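Rarnitz Iso gripper kit: four weeks of collecting cloth demonstrations
Posted 16/09/2025

I bought the Iso to gather examples for a folding policy, and I'm having a great time with it. It's a two-finger gripper set with a wrist camera and the Negri recording software, and from opening the box to saving my first episode took one afternoon (most of that was me hunting for a hex key).

The best part is the camera placement. Both fingertips stay in view when the gripper is open, so the model gets to see the pads and the cloth together. I tried a side-mounted camera before this and spent ages throwing away episodes where my own tool blocked the grasp.

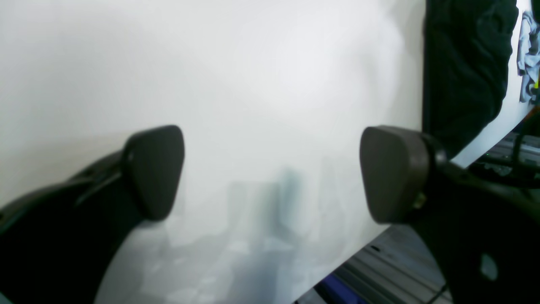 Negri is a joy to use, too! One pedal starts an episode, a second tap saves it, a long press tosses it. I've saved 1,232 episodes so far and thrown out 149, mostly my own clumsy grabs. Tagging is quick, and you can sort by garment before you export, which saved me when I found I'd mislabeled a whole batch of sweaters as towels.

Dark clothes are where I expected trouble. My old setup turned anything navy into a blob, and a policy can't learn much about folds from a blob. The Iso's exposure settings give me ridges and bunched edges I can make out on playback, even over a bright white surface. I lock the exposure by hand at the start of each session.

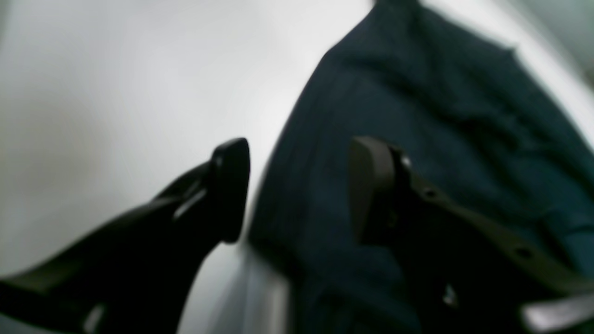
Gripes? I have 2. Fast moves smear, so I slow down near the cloth now and my episodes run longer. And the manual skips calibration almost completely; I ended up following the Bondon guide, written for a different arm, and it worked fine.

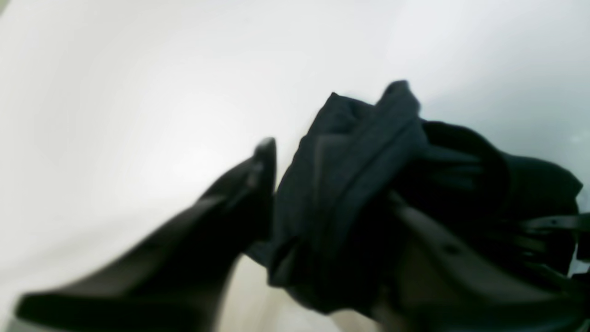
Navy cloth between the fingers, with blur on the black one.

The pads grip knits really well and I haven't needed spares. Rarnitz has a software update planned for November with automatic blur flagging, and I'll be installing that the minute it's out. 4 out of 5 from me, and the missing point is all manual.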